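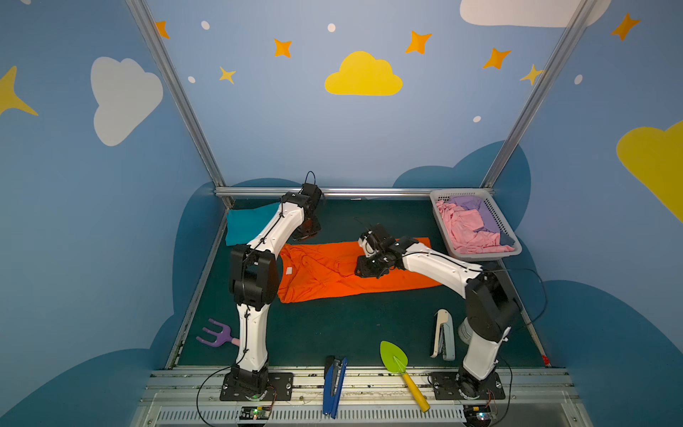
Bukstead will start a curbside collection of used clothing and household textiles in September, the town council decided in a vote of 6 to 2 on 5/2/22.

Residents will be able to put out one bag per household every eight weeks, on the same morning as paper and cardboard. The service will first cover the streets north of Kamath Avenue, and the rest of the town will be added if the first season goes well. There is no extra charge for households during the trial.

The collection will be run by Pruvton, which already empties the clothing bins behind the library and at the bus station. Items fit to wear will go to thrift stores in the county. Worn-out cotton will be cut into wiping cloths, and most of the remainder will be sold for insulation and padding.

Shirts, pants, coats, sheets, towels and curtains are accepted, including pieces with holes or missing buttons. Everything has to be clean and dry. Pillows, carpets and anything with oil or paint on it should still go in the regular trash. Shoes can be added to the bag if they are tied together in pairs. 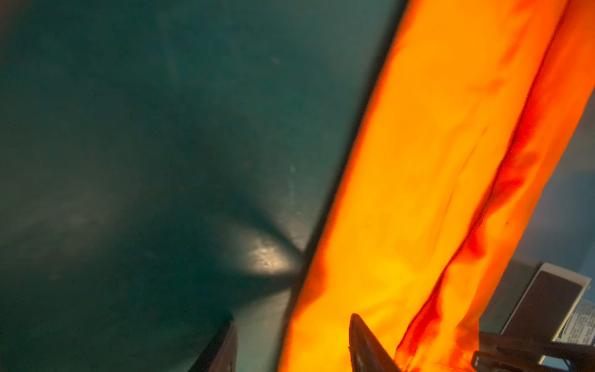 Golshifteh Talebi told the council that a bag every eight weeks was too little for families with small children, who outgrow their clothes faster than that, and asked for a second bag to be allowed in spring and fall. The request was not put to a vote but will be looked at again when the trial is reviewed.

The two members who voted against the plan said the existing bins were enough. They also asked what would happen to bags left out in the rain, as wet textiles often have to be thrown away. Under the contract, the town will hand out waterproof bags with a drawstring - residents can pick up replacements at the Flomum Street recycling center.

The town will pay $300 per collection round, with a rise of up to 6 percent allowed in the second year. The existing bins will stay where they are.

A list of the 116 streets in the first area will be mailed with the next water bill and posted at the library. Bags must be at the curb by 7 a.m. and should not be placed on top of other recycling.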